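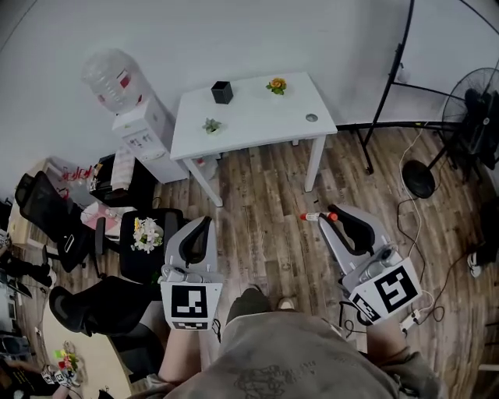 I've finally given in and moved my desk stuff around, so this month's home corner is all about small white tables (sorry to everyone who was hoping for part two of the soup thing, it's coming!). I've been living with a plain rectangular one with four skinny legs, pushed right up against the wall, and I like it way more than I thought I would.

My rule for the top is plants first, pens second. A little pot of orange-yellow flowers goes toward the back, a tiny green succulent gets the front, and the pens all live in one square black holder in the other back corner. I used to keep 13 pens in a mug and maybe 2 of them wrote. Kálmán Veres wrote in back in November to say succulents die on him every single time, and Kálmán, I think you're watering yours too much. Let it get bone dry and then wait some more.

If you're buying a table, look for one with a cable grommet, that round metal ring set into the top. I skipped it on my old Verkness desk and spent years with a charger cord hanging off the front where my foot could find it. You drop the cord through, run it down the wall, done.

The other thing I'd fight for is having the water dispenser right next door. Ours takes the big upside-down bottles, and swapping one is still a two-person job in this house (my back says hi), but I drink so much more when I only have to lean over for it!

And wood floors, oh boy. Anything that rolls off the table keeps going. I do a quick sweep underneath every night before I turn the lights off, and there's always some little tube or cap down there that I'd given up on.

Shoaib Ghauri is doing shelves next time. Send him your bracket questions before he starts drilling.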